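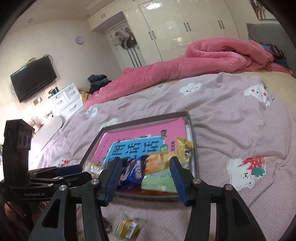

¿Cada cuánto hay que descalcificar el depósito del humidificador?

Cada 300 horas de funcionamiento con agua del grifo, o cuando se encienda el piloto CAL, lo que ocurra antes. Con agua desmineralizada el intervalo se duplica.

5. Limpieza y descalcificación

Esta sección es válida para el humidificador Siruteo 230 en sus dos versiones, con y sin higrostato. El cartucho antical Carretero se trata en la sección 6.

5.1 Antes de empezar

1. Apague el aparato con el mando giratorio y desenchúfelo de la toma de corriente.
2. Espere 30 minutos. La placa calefactora conserva el calor bastante después del apagado.
3. Retire la boquilla de vapor tirando de ella en vertical, sin girarla.
4. Levante el depósito por el asa y vacíe el agua restante en el fregadero.
5. Lleve la base a una superficie plana y resistente a la humedad.

PRECAUCIÓN: No sumerja la base ni la coloque bajo el grifo. La entrada de agua por las rejillas de ventilación daña la placa electrónica y anula la garantía.

5.2 Descalcificación de la cubeta

1. Prepare la solución: 4 cucharadas rasas de ácido cítrico en medio litro de agua templada. Remueva hasta que no queden granos.
2. Vierta la solución en la cubeta hasta la marca MAX. No la rebase.
3. Deje actuar 45 minutos. Si la capa de cal es gruesa, prolongue hasta 90 minutos.
4. Desprenda los restos con el cepillo suministrado. Trabaje en círculos, sin apretar, sobre la placa calefactora.
5. Vacíe la cubeta por el lado marcado con la flecha — es el único que no tiene salida de aire.
6. Aclare tres veces con un vaso de agua limpia y seque con un paño que no suelte pelusa.

Nota: Puede usar vinagre blanco sin diluir en lugar de ácido cítrico. El olor persiste durante los dos o tres primeros usos.

ADVERTENCIA: No mezcle nunca descalcificador con lejía ni con productos que contengan cloro. La mezcla desprende gases tóxicos.

5.3 Depósito y boquilla

1. Llene el depósito hasta un tercio con agua templada y unas gotas de detergente neutro.
2. Cierre el tapón, agite durante un minuto y vacíe.
3. Aclare hasta que deje de formarse espuma.
4. Lave la boquilla a mano. No es apta para lavavajillas.
5. Compruebe que la junta del tapón asienta en toda la ranura. Si presenta grietas, sustitúyala (recambio Zikance 775).

5.4 Montaje y puesta a cero del contador

1. Coloque el depósito sobre la base hasta oír el clic.
2. Inserte la boquilla con la abertura orientada hacia el lado contrario a la pared.
3. Enchufe el aparato y mantenga pulsada la tecla RESET durante cinco segundos. El piloto CAL parpadea dos veces y se apaga.
4. Haga funcionar el humidificador diez minutos al nivel mínimo, con la ventana abierta.

Nota: Si el piloto CAL vuelve a encenderse en la primera hora, el sensor de temperatura sigue cubierto de cal. Repita el apartado 5.2, con atención a la varilla metálica situada junto a la placa.

5.5 Almacenamiento fuera de temporada

Si no va a usar el aparato entre abril y el otoño, descalcifíquelo y déjelo secar desmontado un día completo. Guárdelo con el tapón sin enroscar — cerrado, el depósito retiene humedad y aparece moho en la junta. No apile otros objetos sobre la boquilla.

Los recambios se solicitan al servicio técnico de Sendville indicando el número de serie grabado bajo la base.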